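Workshop notebook, Gromolthorpe guest lodge, September

Started a little before 8 in the morning, kettle on first, and I'm writing this one longer than usual so that Bożena can pick it up when she takes over the bench next week.

The main job was still the graywater line from the five garden cabins. You'll remember that guests in the lower two had been telling the front desk about a smell in the evenings, always so nicely put (one of them left a note with a drawing of a flower holding its nose, which I have pinned over the sink). Filippos was sure it was the reed bed. I was fairly sure it was the settling tank, and we went back and forth about it over breakfast like an old married couple, and then we went down and lifted the lid and it was a bit of both. The baffle had slipped sideways in its slot and a mat of grease had built up behind it, and so the first stretch of reeds has been getting far more than its share.

Took the baffle out, scrubbed it, and cut two new cleats from the offcuts left over from the boardwalk. They are screwed in from the outside with a bead of sealant. Bożena, please check them before you put the lid down for good, I was working at arm's length and the left one went in at a slant. The tank holds 4000 liters and we only drew it down by 200, so the work was all done leaning over the edge with my sleeves rolled up to the shoulder. I would love a longer screwdriver! Filippos thinned the reeds at the inlet end and put the cuttings on the compost behind the laundry.

Tried the new soap from Adomaitis in the lower cabins too. It foams less in the sink than the old kind and I like the smell, sort of like cut hay. Housekeeping isn't convinced yet. Nhi would like it in refillable bottles with a pump that doesn't clog, and I've told her I'll look through the box of Zulladetti pumps on the top shelf, where I think there are a few we never opened.

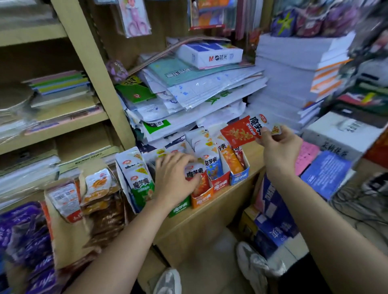 The other thing on my list was the rainwater barrel by the sea path, the one people use to rinse sand off their feet. The tap drips. I took it apart, found the washer worn nearly through on one side, and turned it over as a stopgap, and it has slowed down but hasn't stopped. I need a proper washer, and I can't find the size written down anywhere, so I've traced the old one on the inside back cover of this book. Edgars might know, he put the barrels in.

Still to do: sniff test at the lower cabins after supper (Filippos has kindly offered my nose), order washers, label the valve behind cabin 2, ask Kęstutis if the Brakonetti filter cartridges can be rinsed and used again or if they have to go back. Tank lid is resting on its blocks with the net over it, please don't step on it.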